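December 4, 2025

Sorting sticks today. Got started after coffee, later than I wanted.
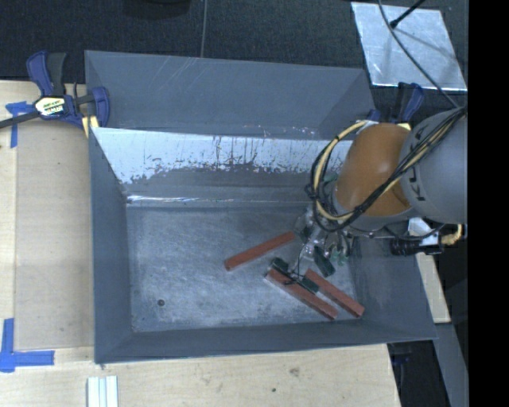

Morning

Three of the reddish-brown ones in the gray bin, over on the right side. One has a small black piece lying across the end and I want to know what that is before anything gets stained or glued. The bin floor is scuffed all over and has whitish smudges that I have tried twice to scrub off. I'm done trying. The metal sheet along the wall has reddish-brown streaks at the bottom, probably rust. Kausar says vinegar. I'll try it next week if I remember to buy some.

The blue clamps stay on. I put my hand on the rim and leaned, and the bin held fine.

Afternoon

Nesrin came by at lunch with the invoice from Fjeld. 100 sticks, a bit more than last time, and delivery is extra now. She thinks we should ask Gitska for a price before we order again. I said yes – she can write the email, I wrote the last one.

Read through my notes from April and found the page where I had written down the lengths. Half of it is in pencil and hard to read. Copied it out again in pen, which took almost 21 minutes and gave me a sore hand.

Evening

Soup and the rest of the bread. Called Daniyal about the shelf and he can bring it over in his car. Need to clear the corner by the door first. Also need sandpaper, the fine kind, and stamps.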